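Can a robot tidy up after kids yet, or is it all videos?
Posted in Home & Workshop > Gadgets and Automation

Sumathi Thomas
Joined in March - 12 posts

I run a Saturday craft club for grade schoolers and the worst part of it is the last half hour. Scissors everywhere, pens out of their cases, blocks under the radiator. My brother-in-law keeps telling me I should stop complaining and "get a robot" and he sends me clips to prove his point. The clips are always very short and there is always music on them.

So I'm asking people who have been near one of these things. Is there any machine, at any price a normal person could stand, that can look at a messy table and put the pens back in the pencil case? I don't need it to be fast. I do need it not to jab anybody. I saw a listing from a company called Zikano for a "home helper arm" at $169 a month and I can't tell from the page what it does besides wave.

Stasholm_Pete
49 posts

Save your money. My neighbor had one of those robot vacuums and it ate a phone charger. Get a bin and make the kids do it.

lathe_and_learn
Shop teacher, retired

I'd go a bit further than "get a bin", but I end up in the same place.

I spent most of a day at the Pranddale open workshop, where they have a two-arm setup clamped to a table. I went in wanting to be impressed. What I can tell you is that the word "tidy" hides a lot of separate jobs, and people selling these arms like to talk as if they were one job. Take a block. A block has flat sides, it stays where you left it, and you can grab it a little off center and still get it up. I'd believe a demo with blocks in it.

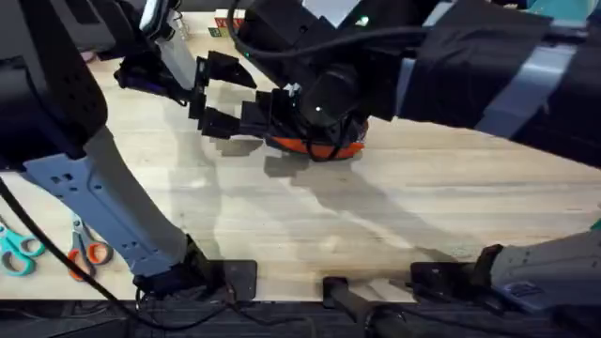

Scissors I'd be slower to believe. They lie flat, there isn't much to get hold of, and if you pinch one handle the other may swing open on you. Then you have to ask which end it's going to hand to a seven-year-old. I put that to the man giving the tour and got a long reply about grip force, and I still don't know which end.

The pencil case is the one I would ask your brother-in-law about. It's fabric, so the opening moves when you touch it. The pens are packed in side by side and you want one more to go in between them, pointing the same way. A child does it by feel, shoving with a thumb. Look at the shape of the fingers on these arms and think about how you'd do it with two of those and no thumb.

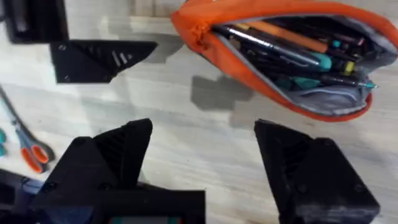
Gripper fingers open, with the pencil case behind them and a pair of scissors off to the left.

I'm not saying it can't be done. I'm saying that when somebody shows you a clip of it, ask how many tries it took, who set the table up, and whether the case was already open. Zipping it shut again is another matter and I have yet to hear a salesman bring it up.

As for the Zikano arm, I haven't used it. If their page doesn't name one chore it will finish start to end, I'd take that as your answer. Ask them for 3 runs in a row on your own table with your own pens, no cuts in the video.

Öberg
Helpful member

Mostly agree with the post above, though I think he's a little hard on them. Arms have done good work in factories for a long time. But in a factory the part shows up in the same spot facing the same way, and if it doesn't, someone gets called over. Your table is different every week, and the kids will be leaning on it.

For the club, what worked at our library was a wood block with slots for the scissors - handles up, so a gap shows from across the room - and one open tray per table for pens. We dropped the cases altogether. Cleanup got a lot shorter and there is no monthly fee.

If you do end up trying the arm, please come back and post what happened, including the bad runs.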